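小さな貸しスペースの安全チェック表（コメント付き）

8月に入る前に、自分用の点検メモをぜんぶ書き直しました。Grurmontという小さな貸しスペースを切り盛りしていて、壁紙を貼り替えたついでに、いいかげんだった項目も整理した次第です。同じような規模の部屋をやっている方、よかったら持っていってください！

1. 出入口と通路
□ ドアが最後まで開く
□ 通路に荷物がない
前回はここで×。折りたたみ椅子をドアの裏に立てかけていたのは私です、はい。

2. 壁紙と継ぎ目
□ 浮き、はがれ、めくれ
□ コンセントまわりの焦げ、変色
ピンクのヒョウ柄って、遠目だと小さな浮きがぜんぜん見えないんですよね。手のひらでなでて確かめるのがいちばん早いです。防炎ラベルの控えはファイルの2ページ目に移しました。 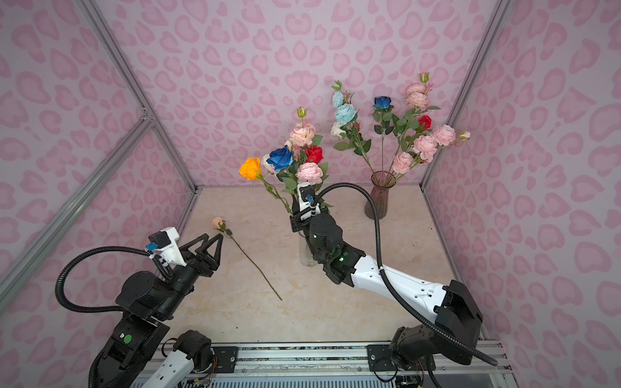
写真：Finulgate編集室

3. 電源まわり
□ 延長コードの束ね、折れ、踏みつけ
□ タップの合計ワット数
タップは1本につき400Wまで、とうちでは決めています。規格上はもっといけるけれど、夏は扇風機を足す人がいるので余裕をみて。Coltellの古いタップは差し込みがゆるくなっていたので処分しました。ちょっと惜しかったなあ。

4. 床
□ 水こぼれ、すべり
□ マットの端のめくれ
花を使う日は水滴が落ちやすいので、雑巾を2枚、入口に出しておきます。大理石調の床は濡れていても気づきにくい！　淡い色だとなおさらで、私はしゃがんで斜めから光をあてて見ています。

5. 棚と高いところの物
□ 重いものは下段
□ 棚板のがたつき
いちばん上は床から100cmまで。Urquhartの棚はネジがゆるみやすいので、六角レンチを棚の横にぶら下げました。今回は左奥を締め直して○。 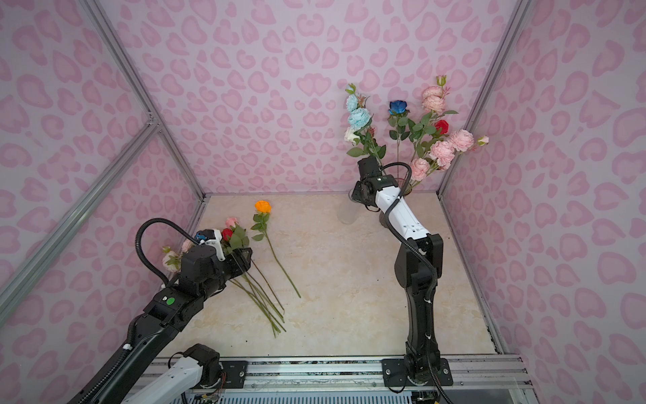 6. 消火器と救急箱
□ 圧力計の針が緑の範囲
□ 絆創膏、消毒液の残り
□ 使用期限
絆創膏は残り54枚。消毒液は期限が近いので次の買い物で。消火器の前に傘立てを置かないこと（これ、貼り紙にしました）。

7. 帰る前に
□ ブレーカー
□ 窓の鍵
□ ゴミ
夜の9時ごろになると集中力が切れるので、声に出して読みながら回っています。窓の鍵、次回は奥の固いほうに油をさす。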